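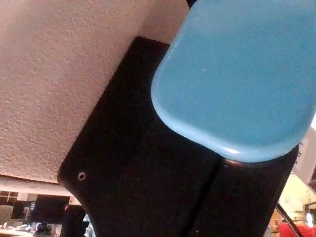

The Kedwood suturing programme has moved into the former pump hall at Hinora, and a first block of tissue work has been carried out there. The block covers thread handling, knot placement and needle passes on pale tissue surfaces, with blood present at the site. The programme has logged 2805 passes since it was set up, all of them at its old rooms in Jaler. 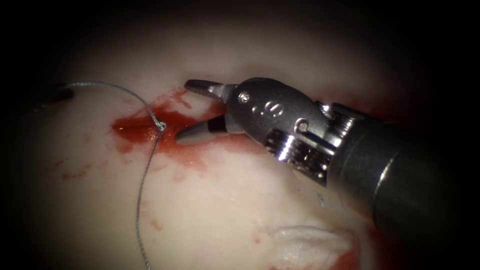
Suture thread and a patch of blood on the tissue surface.

Thread tension is recorded at each knot. Samples are discarded after 200 passes, or sooner if the surface tears. Lighting is kept close to the tissue, as small shadows make it hard to judge depth near the knot.

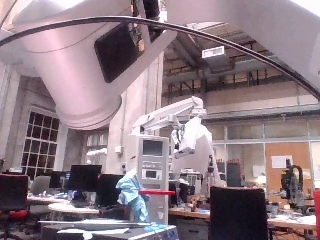

The hall at Hinora, with ceiling beams, steel framework and a mezzanine railing.

The hall has roughly 900 square metres of floor. The tall windows and the concrete pillar have been kept. Blinds have been ordered - daylight changes the colour of the tissue in recordings, and the results from morning and afternoon do not match well.

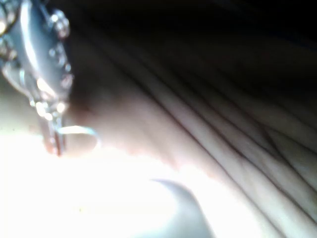
Report by L. Yu, technical correspondent

A second block starts in October and will use two thread thicknesses. Results from the first block will be released with it.

Filed under: Workshops and Training

Comments

tarn_edge: Which thread are they using? Braided behaves quite differently at the knot.

Mossop: Cold hall in winter, that one. I hope they sorted the heating.

Related items
Jaler rooms to close after lease ends
Thread tension: how it is measured
Hinora pump hall sold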